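Speaker notes - renting out the spare room, what I learned
Wernotby landlords evening, 7 pm slot, keep it under 48 minutes incl. questions

Open with the phone call. Tenant rings at midnight, boiler. Pause. Ask who's had that one. Hands up.

Slide 2. Why people start. Mortgage, kid moved out, whatever. Don't dwell.

Slide 3, money. My first year: 413 a month after bills. Sounds good until the washer dies. Say the washer story (short version!!). Put something aside every month, boring, do it anyway.

Slide 4, the listing. Put mine up on Ikatard, got five replies, two were serious. Photos in daylight. Say the rent in the first line. Say if there's a cat. People skip adverts that hide teh price, I do too.

Slide 5, meeting people. Coffee first, then the room. Ask what time they get up. Ask about guests. Don't ask stuff you're not allowed to ask, handout has the list, point at handout.

Slide 6. Written agreement. Even for a friend. Especially a friend. Mine is two pages, came from the Abreu template, changed the notice bit. Read out the quiet hours clause, gets a laugh usually.

Slide 7, shared spaces. Bathroom = most arguments. Shelf each. Floors, who vacuums, write it down.
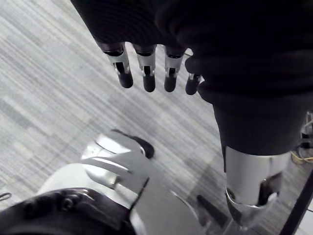
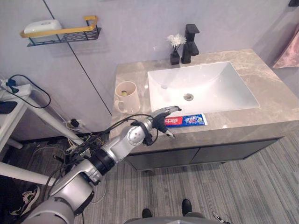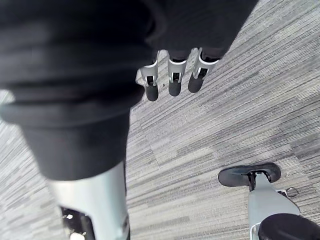 Slide 8, deposits. Where it's held, when it goes back, what counts as wear. Do the check-in list together, both sign, both keep a copy. I didn't in January and lost the argument over a mattress. Own up to that.

Slide 9, ending it. Notice in writing, be nice, reference if they want one. Leave a gap before the next person, you will want your kitchen back for a bit.

Tax - NOT an expert, say so, send them to the Belano desk by the door. If someone pushes, move on.

Questions. Water. Repeat the question for the back row, forgot last tiem.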